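1 August 2022

Up at six and could not get back to sleep, so I started on the hall closet. It has needed doing since we moved in. Everything without a home ended up there, and the door had stopped closing properly.

I took it all out onto the floor first. Light bulbs, a bag of bags, the Plikness catalog from two summers ago, tape with no end to be found, the warranty papers for the Cloltis heater we gave away. The papers went straight into recycling. I kept the bulbs, although I don't know which lamps they fit.

Coffee at eight, then back to it. I found the receipt for the rug, 100 dollars, which I had remembered as less. Also two unopened packs of batteries. I had bought another pack last week.

After lunch I wiped down the shelves and let them dry with the door open. The bottom one has a water stain that was there before us. I thought about painting it and decided to leave that until September, when it is cooler and I can keep the windows open all day.

The plan is one bin for each kind of thing, nothing stacked, nothing behind anything else. I got the bins at MacKinnon. They had gray and blue and I took blue, since I can see them better in a dark closet. They are plain plastic with an open top. I thought about lids, but with lids I would pile things on them and be back where I started.

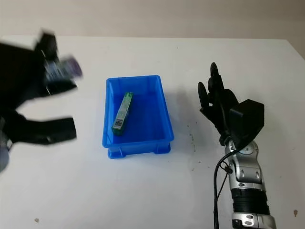

Long narrow boxes are the awkward ones. They don't stand up by themselves and they take up a whole shelf if you lay them end to end. On a slant in a bin they are fine, and there is still space beside them for something else. I will try it this way for a month before I buy any more bins.

The table needs a proper scrub too. It is white and shows every speck.

Dinner was eggs. I walked to the mailbox and back, 2,000 steps by the Nukitz thing on my wrist, then wrote labels at the counter until the marker gave out. Tomorrow a new marker, and the top shelf.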